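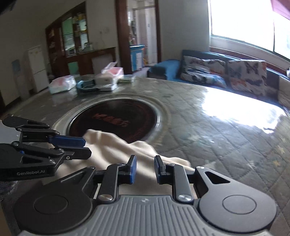
Folding thick cloth at a table

Thick, soft fabric is harder to fold square than sheeting. The layers trap air and the corners round off. Most of the error enters before the first fold, when the piece has not been spread properly. A beige cloth heaped into soft folds, with a high peak at one end and a lower one toward the middle, should be opened from the peaks outward. Lift the top of the peak, find the nearest hem and draw it toward the table edge. Do not pull on a corner until two hems are free.

Surface

Use a table wider than the cloth is long when halved. Clear plastic over a quilted tablecloth is acceptable, and wipes clean between loads. Its drawback is drag: slightly damp fabric clings to it and the lower layer stays behind while the upper one moves. Dry the cloth fully, then lift and place each layer without sliding it.

If a cooktop is built into the table, switch it off at the wall and let it cool before any fabric goes down. Keep to the other half of the table regardless. Move cords behind the work area.
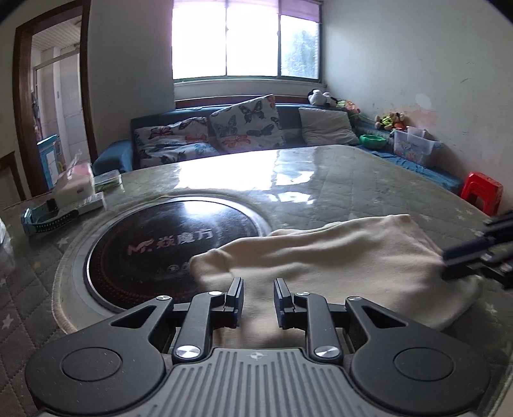 With both hems free, hold two adjacent corners and raise that edge until the wrinkles drop out. Lay it down again from the far side toward you. Smooth with the flat of the hand, center to edge.

Fold sequence

1. Halve lengthwise, hems together. Press the air out toward the open side.
2. Halve again across the width.
3. Turn the short end in loosely. A hard crease in thick fabric springs back.
4. Tuck any strip that shows at the side under the bundle.

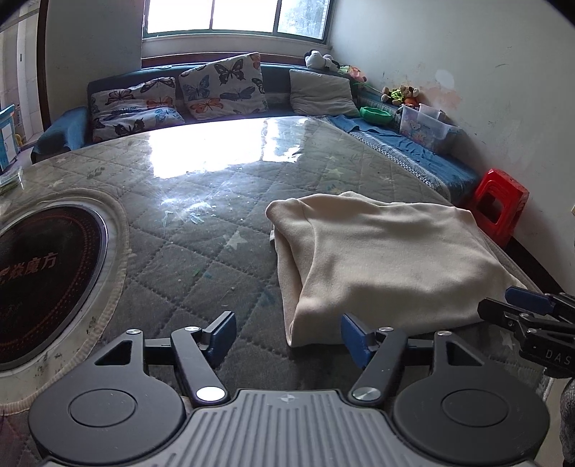 Folded bundle with a rolled corner; the layer behind it still needs tucking in.

Storage

Store with the closed fold facing out. Stack no more than four high, or the bottom cloth will hold its creases. Refold along different lines each January.

Revised 30 November 2022, J. Paul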